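Kenevach Bench Manipulation Package

Equipment guidance for departments, teaching laboratories and shared workshops

Overview

The Kenevach Bench Manipulation Package is supplied to institutions that require a small robot arm, a two-sided gripper and a wrist camera as a single order. It is intended for handling trials, short research projects and supervised teaching at an ordinary workbench. The package does not require a floor plinth or a dedicated cell, although a risk assessment must be completed by the receiving institution before first use.

This page sets out what is included, what must be budgeted for separately, and what should be in place before an order is raised. Prices are exclusive of VAT and delivery.

What is included

Arm with table clamp and base plate
Gripper, black, with one set of fitted fingers
Wrist camera and mounting bracket
Control unit, mains lead and emergency stop
Stoltholm setup software, single bench licence
Printed installation guide and maintenance record

What is not included

The workbench, the host computer, guarding or screens, spare fingers and test objects are not part of the package. Institutions have on occasion assumed that test objects are supplied. They are not, and a separate line should be entered in the budget for them.

Price and budget lines

Kenevach Bench Manipulation Package: £1,625
Spare finger set: £57
Raudsepp object set, mixed household and workshop items: £85
Additional Stoltholm bench licence: price on application

Quotations remain valid until the end of the month following issue. Orders from departments sharing a single cost centre may be combined, but each arm must be assigned its own asset number and its own bench. Purchasers are advised to order at least one spare finger set with the arm. Fingers are treated as consumable items and are excluded from the warranty.

Selecting test objects

The choice of objects has more effect on the usefulness of a trial than any other item in the budget. A set made up only of blocks and cylinders will show that the arm can reach and close. It will give little indication of how the gripper approaches a shape that tapers, spreads or has no obvious place to hold. Trials should therefore include at least one irregular object, and the intended point of grip should be agreed in writing before the trial begins. An artificial hand approached at the wrist, where the form is narrower than the palm, is a suitable choice. Objects need not be new. Light marks and dirt are acceptable, provided that the same object is used throughout a series.

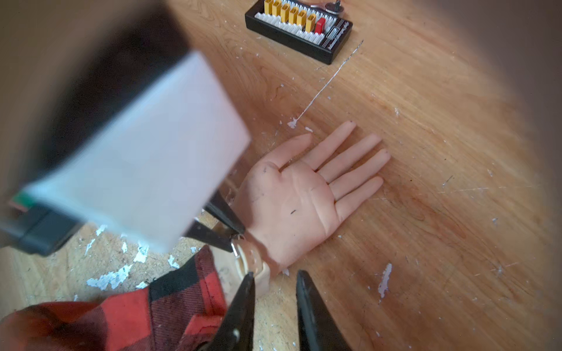
Bench and site requirements

The bench must be rigid, level and able to accept the table clamp along one edge. A worn wooden top is acceptable; scratches and old paint marks do not need to be removed, but the surface should be kept the same for the duration of a trial. Sites comparing results between benches should record the surface in use at each one.

A clear margin of 1,000 mm should be kept on the operator's side of the bench. The emergency stop must be within reach of the operator at all times and must not be placed within the working area of the arm. Loose cloth, leads and hand tools should be considered in the risk assessment, together with any battery charging carried out in the same room.

Lighting should be even. Strong sunlight across the bench will affect the wrist camera, and blinds are recommended for south-facing rooms.

Planning the installation

Installation is normally completed within one working day. The receiving institution should confirm the following when the order is placed:

Name and extension of the responsible department
Bench dimensions and thickness of the top
Location of the nearest mains socket
Access arrangements, including lift size where relevant
Whether induction for operators is required

Induction is offered in the morning or the afternoon and is held at the bench. Software updates are issued through Stoltholm and may be deferred during an active trial - the version in use should be noted in the maintenance record.

Warranty and returns

The arm, control unit and wrist camera are covered for twelve months from delivery. Repairs are carried out by Warkimance, to whom all returned units should be addressed. The gripper must be returned attached to the arm. Test objects should be removed and retained by the institution.

Orders intended for use in the autumn term should be received before the end of August. Requests for a quotation should state the number of arms, the number of spare finger sets and the delivery address.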